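Quick tips, kitchen end to back door

Updated 28 August 2020

Bits I keep getting asked for, all in one place. No order to it.

Setting the table fast

Plates first, then cutlery straight on the plate, then carry on. Saves a trip. Cups go behind, handles out. Wipe the table BEFORE anything goes on it, damp cloth then dry one. Spoons with cloudy marks: warm water, splash of white vinegar, dry right away. Don't air dry, thats where the spots come from.
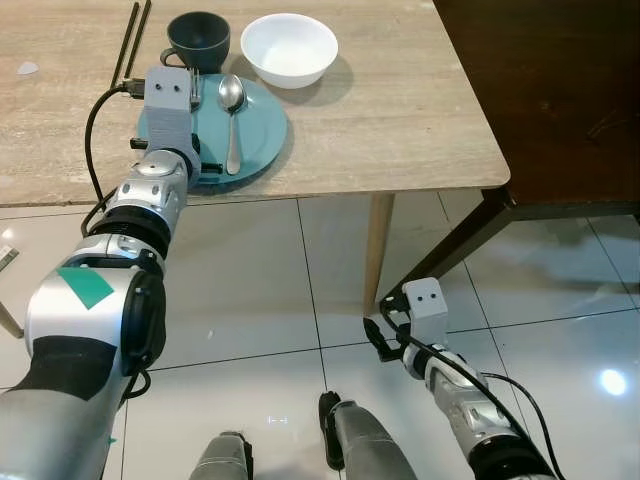 Mops and the hallway

Never stand a mop on its wet head overnight. Rinse, wring, hang it if you have a hook. If not, lean it handle down, head up. I use one mop for the kitchen and another for the hall and never swap. Different color handles help.

Mats: lift them once a week, shake outside, sweep under. Grit under a mat scratches tile worse than shoes do. Painter's tape is good for trying out where a mat or a shoe rack should go before you buy. Peel it slow, and don't leave it down all summer. Did that in May at the Clengate place and spent an hour with a scraper. 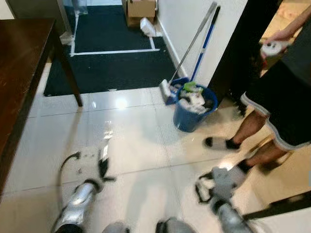
Hall mat, tape, and the two mops by the wall.

Scratched table tops

Light white scratches in dark varnish are mostly in the finish, not the wood. Clean first, let it dry all the way. Then a little paste wax on a soft cloth, with the grain, leave it 4 minutes, buff. Still there? Wax stick one shade darker, rub across the scratch, wipe off extra. I use the Ridard sticks, walnut is no. 217. Try it underneath first.

White spots are another job. Could be heat, could be water. Soft cloth, warm iron, no steam, a few seconds at a time. Keep checking.

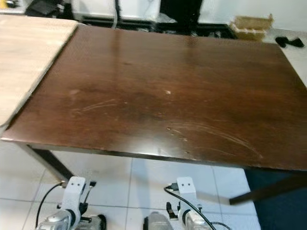
Dark top with the arc scratches, lighter table alongside.

Tile floors

Sweep, then mop. People skip the sweep and just push mud around. Hot water, small squirt of dish soap, change the water when it goes gray. 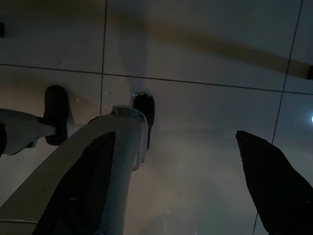 Grout wants a stiff brush and baking soda paste, ten minutes, scrub, rinse twice. No vinegar on stone tile, ever. Ceramic is ok with it. Do the corners by hand, the mop never gets in there. Work backwards to the door so you dont walk on it.

More next time, oven racks probably.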